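Speaker notes: Collecting manipulation data in homes with a hand-held gripper
Premley group, methods session
Presenter: Jayanthi Gowda. Questions shared with Usman Farooqui.

Opening (slides 1 and 2)

Good afternoon, and thank you to the organizers. On behalf of the Premley group I will present our collection method and one result. The data were gathered by Khrystyna-Mariia Nechyporuk and Vitalii Symonenko. Arsen Derkach trained the policies.

State the question before moving on: does a policy learn more from many homes with few demonstrations each, or from one room with many?

Method (slides 3 to 5)

The operator holds the gripper and performs the task by hand. The camera is mounted on the tool, so the recorded view is close to the view the robot will have when the policy runs. No robot travels to the home.

We collected 600 demonstrations in 8 homes. The comparison set has 1000 demonstrations, all recorded in our laboratory. Both sets use the same fruit-and-plate task, and the policy design was held fixed.

Operators were told to leave the rest of the room as they found it. Pause on slide 5 and let the audience look at the background before speaking.

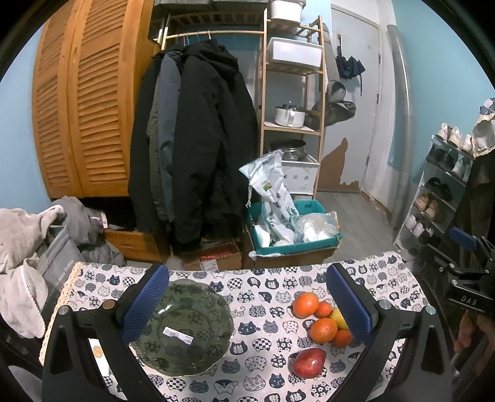 Slide 5. Tool view from the home set: green glass plate, oranges, a lemon and a red fruit on a printed tablecloth.

Points to make on this slide:

The plate is translucent, and the cloth has a busy pattern. Our laboratory set used a plain table and opaque dishes.

The wide-angle lens bends the wardrobe doors strongly. We train on the uncorrected view. Expect a question on this; the calibration appendix is on slide 14.

The fruit sits close together, to the right of the plate. Grasp choice in a cluster was the main source of failure in the laboratory policy.

Result (slides 6 and 7)

Each policy was given 100 trials in a home that appears in neither set. The home policy did better, although it had fewer demonstrations. Read the totals from the chart and do not round them.

Limits: one task, one gripper design, one test home. We make no claim about cloth or liquids.

Slide 8: thanks, then questions. If time is short, skip slide 7 and keep the limits.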